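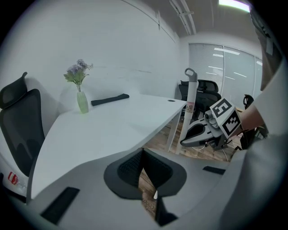
The paper pile, week three

So I finally did it. I went through the paper. All of it! If you've been reading this newsletter for a while you'll know I've been putting this off since we left the old place on Trillitz Street, when I taped up four boxes marked "desk stuff" and swore I'd sort them within the month.

My rule going in was simple: touch each sheet once. Keep it, scan it, or shred it. I lasted maybe twenty minutes before I found the manual for a bread machine I gave away years ago and sat on the floor reading the recipes (the raisin loaf sounds great, by the way, and I'm keeping that page).

What got me moving again was a note from Ornella Cocco, who wrote in after the last issue. She sorts by year first and by subject second, and she starts with the oldest. Old paper is easy to let go of. Nobody needs a 400 dollar dentist bill from three apartments ago, and once you've dumped a whole year you get a little rush and want to do the next one. I tried it on box two and was through it before lunch.

Scanning was slower. I ended up with 269 pages, mostly tax things and my grandmother's letters, and I named the files by year and then by person, all lowercase. Boring, but I can find things now. The letters themselves went back in a shoebox. I wasn't about to shred those.

A few of you asked what I do about the mail that keeps coming. I open it standing up, next to the recycling bin, before I take my shoes off. If it has to be answered it goes in one folder, and I empty the folder on Sunday night. I've missed one Sunday so far.

Box four is still taped shut. I shook it and it sounds like cables, so that's a whole other issue of this newsletter.

Next time: Alvar Sjöberg has promised to tell us how he got his recipe clippings down to a single binder. He started with 3,000 of them, and his wife says the binder doesn't close. If you have a paper system that works (or one that fell apart in a funny way), hit reply and tell me. I read every one, usually with coffee, usually when I should be doing box four.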